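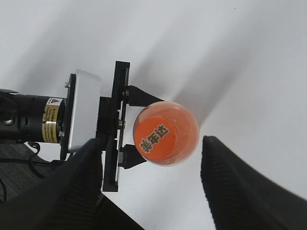 ## 4.3 Replacing the Water Filter

The Clison under-sink unit uses one Kumport cartridge. Replace the cartridge every 340 days, or sooner if the flow becomes weak.

1. Close the cold water valve under the sink.
2. Open the faucet and let it run until the flow stops.
3. Place a towel below the housing.
4. Turn the housing to the left and lower it – it will still hold water.
5. Remove the used cartridge and wipe the inside of the housing with a clean cloth.
6. Insert the new cartridge with the blue seal facing up.
7. Tighten the housing by hand only.
8. Open the valve slowly and run the faucet for 10 minutes.

**Note:** Cloudy water is normal for the first 20 liters.

**Caution:** Do not use the unit where the water pressure is above 70 psi. Do not connect it to a hot water line.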